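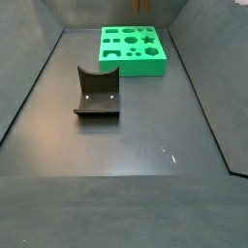
Thank you all for the kind notes about my earlier question on the Jistetti bench kit, and I'm sorry it took me so long to get back to the list with a proper answer. We've had it set up in our back workshop since June, which is longer than I meant to keep it before writing, but it grew on us! The bright green board with the star and the game-controller shape cut into it is the part visitors go for first, and if you set it well back toward the far wall, with the black curved-top stand next to it, you've got a pretty good starting layout for a first afternoon. The gray walls are low enough to reach over, so you can move things around without taking anything apart.

I'll answer the questions in this one first, as it covers most of what people wrote to me off-list:

> Hello all, I've been lurking a while and finally have a reason to post.
> Our makerspace has a little money set aside, almost $2000, and we are
> trying to choose between the Jistetti kit and the bench set from Fasato.
> We already own an arm. What we want is something to practice with: picking
> a part up, turning it, putting it in the right hole. Is the Jistetti board
> any good for that? Does the price include the enclosure? And can you get
> extra parts without buying the whole thing over again? We are not
> engineers, just stubborn. Thanks in advance for any help.

Stubborn will take you a long way with this stuff, so you are among friends.

On price, we paid $1805 for the kit through Vurkthorpe, and yes, that did include the enclosure -- floor, walls and front lip, all in gray. It didn't include the wrist camera mount, and that was another $215. So if you want both you'd be a hair over your budget, and I would call and ask them about it before you order. They were very patient with me on the phone (I called more than once, I'm afraid).
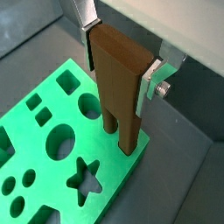
As for whether it's any good for practice, I'd say very much so, with the warning that it's harder than it looks in the catalog. Picking a part up came along quickly for us. Lining it up over the opening is where the time goes, and the long parts are the worst, as a tiny tilt at the top turns into a big miss at the bottom. We started our beginners on the plain round holes and let them work up to the fussy shapes. I also suggest turning the board to a new angle between sessions -- ours got very good at one position and then fell to pieces when somebody bumped it.

Extra parts are easy. You can order single pieces, or a bag of mixed ones for $120, and the bag came to us well packed. We've scuffed the floor panel some and I haven't bothered to replace it.
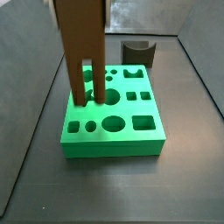
I can't speak as fairly about the Fasato set. I only had a morning with one, at another club, and I liked the carrying case a great deal and the instructions not much. The Koster software that comes with the Jistetti kit is plain looking but our teenagers had it going before I'd finished my coffee. If you have an older arm, check the list of supported models first. Ours needed an update and I lost an evening to it.

If anybody here has used the Fasato for longer than I did, please do chime in, because I'd hate for my one morning to be the only word on it. And if you're ever passing through, come by and try ours. Mornings are best, any time before 11, and there's usually coffee cake.

Warmly, and with apologies for the length as usual

12 replies | 4 shares

Recent on this list:
Re: Wrist camera mount keeps working loose
Fasato bench set -- anybody have the manual?
Best light for a gray work surface
Selling: spare gripper pads
Koster update and older arms

Get the list digest in your inbox once a month. Sign up or change your settings.

We use cookies to keep you signed in to the archive. By continuing to browse you agree to our use of cookies.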